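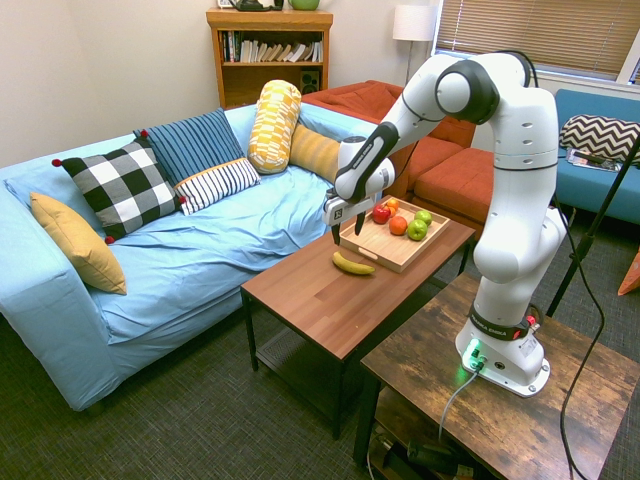 Photo: Abrehet Wubshet

Pikcombe councillors have turned down a request to open Makadthorpe Moor to test drilling for gas, after a meeting that ran until 10.35pm.

Vavent Energy had asked for access to 300 hectares on the north side of the moor, where it wanted to sink four boreholes. The land is owned by the council and let to graziers. Part of it drains into the Nigatu reservoir, and that was the point most speakers came back to.

The council received 2,685 written comments on the plan. Officers said most were against, though they also had letters in favour from hauliers and two quarry firms.

Kidus Kahsay, who chairs the planning panel, told the meeting that the company's water survey covered only the summer months. "We asked for a full year of readings and we were given one season," he said. "I can't vote for it on that."

Vavent said the boreholes would have been capped within 35 weeks and the access track taken up. A spokeswoman said the company was disappointed and would read the written decision before choosing whether to appeal. It has until the end of August to do so.

Graziers had complained that the track would cut across the route used to bring sheep down in autumn. Vavent offered to move it to the east, but the new line crossed a strip of blanket bog which was fenced off for repair last year. The county ecologist objected to both routes.

Councillors also agreed to look again at the moor's management plan, which has not been changed since the last grazing leases were signed. A draft will go to the parish councils first. Copies will be kept at Pikcombe library and the Makadthorpe post office.

The existing bridleway stays open. The lower car park is closed while the culvert beneath it is replaced, and walkers are asked to use the one by the dam.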